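Posted in Around the House
August | 42 comments | Share this

I have been sorting junk drawers (mine, my mother's, half the street's by now) for years and I still get excited about it! So many of you wrote in after the pantry post asking how I keep the small stuff from creeping back over every surface, so let me tell you what works in our house.

First, use the table. Don't try to sort inside the drawer -- you'll just push things from the back to the front and call it done. Dump it all out on something flat, and put a mat or a towel down if you're fussy about scratches (I am, ever since the Barlow Street apartment and the deposit we never saw again).

Second, a tray beats a basket. A basket gets deep and things go to live at the bottom of it. With a tray you can see what you own, and when it's full, it's full.

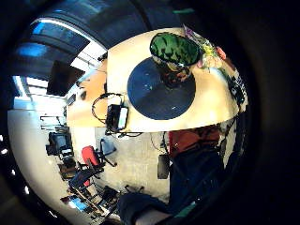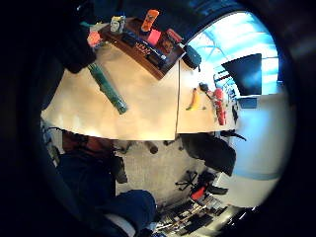 Then set a timer for 8 minutes and stop when it rings, even mid-pile. I used to do whole afternoons and end up cross and hungry with rubber bands everywhere. Short and often is so much nicer, and Wednesday is my night for it, after the dishes.

Batteries go in a jar with a lid, tape over the ends of the old ones. Take-out menus can go, you order from your phone anyway. Keys you can't match get a tag and six months in an envelope, and after that out they go (yes, even the pretty one!).

For sticky drawer bottoms I use warm water with a squirt of dish soap, then let it all dry with the drawer pulled right out overnight. If the runners squeak, rub a plain candle stub along them. Ours went quiet after two passes and that was back in the spring.

Next time I'm doing the cupboard under the sink -- wish me luck.

1090 shares | 70 saves
Sign up for our newsletter and get new tips in your inbox.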